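The Long Rise: Why a Slow Loaf Is Worth the Wait

By Bethel Woldegiorgis

December 19, 2018

The first thing you notice at Umetti is the smell, and it reaches you well before the door does. It's sour and sweet and a little like toast, with something in it that makes you think of apples. By the time I got to the counter on my first visit I had already decided to buy two loaves, and I hadn't seen a single one of them yet.

I had come to talk about rye. Most people I know have a firm opinion about rye bread, and the opinion is usually that it's dense, dark and full of caraway seeds. I used to feel the same way. Then a neighbor handed me a thick slice of the Umetti house loaf with cold butter on it, and I stood in her kitchen and ate the whole thing without sitting down. There are no caraway seeds in it. It's rye flour, water, salt and a starter that has been going longer than the bakery has.

The man behind it is Costel Bratu, who is tall and cheerful and talks with his hands even when they're covered in dough. He grew up with this bread. His grandmother baked every second week in a village oven shared by several families, and the loaves had to last. "By the end you could build a wall with it," he told me, laughing. "But toast it, put on some plum jam, and it was better than cake."

He worked in other people's bakeries for years before he opened his own, mostly making white rolls. The rolls were fine, he says. They were also finished in a few hours from start to end, and he missed the kind of bread that takes its time.

And does it ever take its time! The Umetti rye goes through 30 hours of work and rest before it's ready to sell. The starter gets fed, then left alone, then fed again. Some of the flour is scalded with boiling water and kept warm until it turns sweet and glossy, almost like pudding. (I tasted it off a spoon. I would happily eat a bowl for breakfast.) Only then does everything get mixed, and after that there's more waiting, and then a bake that starts very hot and drops low.

The part I hadn't expected was what comes after the oven. You can't cut it! A wheat loaf is lovely an hour after baking, but a rye loaf this heavy is still gummy in the middle on the day it's made. Costel wraps his in linen and leaves them on the rack until the next morning. He has had customers beg for a warm one, and he always says no, very kindly, and sells them a roll.

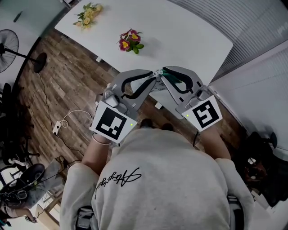
The flour matters more than I ever gave it credit for. Costel buys nearly all of his from Derese, a small mill out past the river that still grinds on stone. Fresh rye flour is gray-green and slightly damp to the touch, and it smells like a field after rain. He keeps a bin of supermarket flour in the back so he can let people compare the two, and I stuck my nose in one and then the other like a kid at a candy store. The store flour smelled of almost nothing.

Derese works with a handful of farms, and the one Costel likes best is Sirnano, up on the ridge, where the soil is too thin and sandy for good wheat. Rye doesn't mind. It goes in the ground in the fall, sits through the snow, and gets on with growing as soon as the days warm up. It grows so tall and thick that weeds hardly stand a chance. I drove up there one cold morning and saw the young plants, short and bright green with frost on them, looking like the only living thing for miles.

Back in town, the loaves have found a crowd. Umetti bakes around 400 a week now, and in December the orders jump -- people want them for holiday tables, with smoked fish or ham or a good sharp cheese. The restaurant Pronero serves it fried in brown butter under a soft egg, and I'd walk a long way in bad weather for that plate. They also grind up the stale ends and fold the crumbs into ice cream, which sounds odd and tastes like malt and caramel.

If you'd like to try this at home, start with the starter. Mix equal weights of whole rye flour and water in a jar, cover it loosely, and set it somewhere warm. Throw out half and feed it again every day. By day 5 it should be bubbling and smell pleasantly sharp, like yogurt. Rye is a forgiving flour for beginners, as it gets going faster than wheat and you never have to knead it. The dough won't behave like dough at all. It's closer to wet clay, and you smooth it into the pan with damp hands and a spatula.

My own first try came out flat and sour enough to make my eyes water. I had let it rise far too long because I wanted to see a big dome, and rye doesn't make one. Costel's advice was to watch the top instead of the clock. Dust it with flour, and when small cracks and pinholes show up across the surface, get it in the oven right away. My second loaf was better. The third one I took next door, to the same neighbor who started all this, and she asked me to leave the rest of it with her.

I've kept up the baking since then, and my jar of starter has a permanent spot on top of the fridge. I still go to Umetti for the real thing, though. Costel has begun playing with a version that has dried pears and toasted walnuts in it, and he let me take home the heel of a test loaf wrapped in paper. He thinks it needs more salt. I thought it was perfect, and I ate it in the car.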